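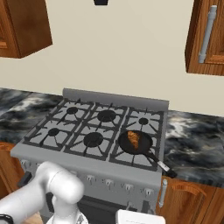 *This page was last changed on December 9, 2020.*

A **kitchen range**, also called a **cooker** in British usage, is a household appliance that joins a cooking surface with one or more ovens in a single body. The term **stove** is used loosely in American English for the same appliance, for the cooking surface alone, or for a closed heater that may have no cooking function. Trade literature usually separates the *range* (surface and oven together), the *cooktop* (surface only, set into or onto a counter) and the *wall oven*.

Ranges are sorted by fuel, by the number and kind of burners or heating zones, and by the way they are installed. Natural gas, bottled gas and electricity are the usual sources of heat in homes. Wood, coal and oil are still used in rural districts and in places where other supplies are unreliable.

## History

### Open hearths and early enclosed stoves

For most of recorded history, cooking in European houses was done over an open fire. The fire was first laid on the floor and later on a raised masonry hearth under a chimney. Pots were hung from hooks or stood on iron tripods. The open hearth heated the room as well as the food, and much of its heat was lost up the flue.

Masonry stoves with openings for pots were built in wealthier houses from the eighteenth century onward. The fire was enclosed on several sides, and each opening could be covered when it was not in use. Benjamin Thompson, Count Rumford, designed large stoves of this type in the 1790s, in which one fire could heat several pots and the heat to each could be adjusted. They suited institutional kitchens better than private ones because of their size.

### Cast iron

Iron founding made a smaller, movable stove possible. By the middle of the nineteenth century, cast-iron ranges burning wood or coal were sold widely in North America and in much of Europe. The usual form had a firebox at one side, an oven beside it and a flat top with removable round lids. Hot gases passed over and around the oven before reaching the flue, and dampers were used to direct them.

The iron range needed steady care. Ash had to be cleared, fuel carried in, and the surface rubbed with blacking to keep it from rusting. Many models had a side tank that supplied hot water to the household.

Regional makers were common. The Pichler foundry, which supplied farmhouses in a group of Alpine valleys, cast its range tops in sections so that they could be carried up by mule and bolted together on site. Its surviving order book lists 1,688 ranges. Most were the low pattern with a rail along the front for drying cloths.

### Gas

Gas cooking was shown in Britain in the 1820s, when James Sharp installed a gas oven in his own house in Northampton. Adoption was slow. Town gas had been laid on mainly for lighting, and many households did not trust it near food. From the 1880s, as electric lighting began to compete, gas companies turned to cooking as a new source of demand and offered ranges for hire.

Oven thermostats became common after the First World War. They allowed cookery books to give fixed settings in place of instructions such as "a brisk oven" or "a slow oven" – phrases that had left a great deal to the judgment of the cook.

### Electricity

Electric ranges were on sale by the 1890s but remained rare until house wiring became general. Early heating elements burned out often, and running costs were high. Enclosed metal-sheathed elements, which came into wide use between the wars, solved the first problem. Glass-ceramic surfaces followed in the 1970s. Induction cooktops, which heat the pan by means of a changing magnetic field, were developed in the same period and became affordable for homes much later.

## Types

### By installation

**Freestanding ranges** have finished sides and may stand alone or between cabinets. Controls are placed on the front or on a raised panel at the back.

**Slide-in ranges** are made to stand between two runs of counter. The sides are often unfinished, and the edges of the top may overlap the counter to close the gap.

**Drop-in ranges** rest on a cabinet base or hang from the counter. They have no storage drawer beneath the oven.

**Separate cooktops and wall ovens** divide the two functions. The arrangement allows the oven to be set at standing height, which reduces bending and lifting.

### By number of burners

Four burners is the usual number on a household gas range of standard width. Ranges with five burners often place the fifth in the center as a long or high-output burner. Six-burner ranges are wider, commonly 36 inches, and are set in two rows of three or, on some designs, with one large griddle that can be placed over a pair of burners. Commercial ranges may have eight or more.

## Burners and controls

A gas burner mixes fuel with air before it is lit. The mixture leaves through small ports around the burner head and burns as a ring of short flames. A blue flame indicates complete burning. A yellow or lifting flame suggests that the ports are blocked or that the air supply is wrongly set, and the burner should be cleaned or adjusted.

Pans are held above the flame by grates, generally of cast iron or enameled steel. Continuous grates cover the full surface and allow a heavy pot to be slid from one burner to another.

Older burners were lit by a match or by a standing pilot flame. Electric spark ignition has replaced the pilot in most new household models. Flame-failure devices, which shut off the gas if the flame goes out, are required on new domestic appliances in many countries.

## Placement in the kitchen

The range is one of the three fixed points on which most kitchen plans are based, the others being the sink and the refrigerator. Planners generally advise a length of clear counter on each side of the cooking surface, so that hot pans can be set down without being carried across the room. Placing a range at the end of a run, directly beside a doorway, is discouraged.

Cabinets above a range are subject to minimum clearances, which are set by the manufacturer and by local building codes. The wall behind a range should be easy to clean and able to withstand heat. Tile, stone, stainless steel and washable paint are all used, subject to the same rules.

Ventilation is provided by a hood above the surface, by a downdraft unit beside or behind it, or by a general extraction fan. Ducted hoods carry smoke, grease and moisture outdoors. Recirculating hoods pass the air through filters and return it to the room; they remove some grease and odor but do not remove moisture or the carbon dioxide produced by a gas flame.

## Safety

Unattended cooking is a leading cause of house fires. Standard guidance is to stay in the kitchen while frying or grilling, to keep towels and packaging away from the burners, and to turn pan handles inward. A fire in a pan should be smothered with a lid and the heat turned off. Water must not be used on burning fat.

Freestanding ranges can tip forward when weight is placed on an open oven door. An anti-tip bracket, fixed to the floor or wall, holds the rear of the appliance in place.

Gas appliances should be connected by a qualified fitter. Carbon monoxide alarms are recommended in homes where fuel is burned.

## Collections and study

Old ranges are collected by museums of domestic life and by private owners. The Broludach Museum of the Household holds 200 examples, of which 18 are kept in working order and lit in rotation each July. Its trade catalog library contains 3,763 items and includes a nearly complete run of the lists issued by Jornar, a maker of enameled gas ranges.

The historian Flurina Prantl has used the collection in her work on fuel and household labor. In *The Didetport Kitchens*, she compares the purchase of gas ranges in one harbor town with the records of its coal dealers and finds that many families kept both appliances for years – the gas range for summer and for quick meals, the coal range for winter and for hot water. Her account differs from earlier studies, which had treated the change of fuel as a single event in the life of a house.

## See also

- Cooktop
- Hearth
- Induction cooking
- Kitchen ventilation
- Masonry oven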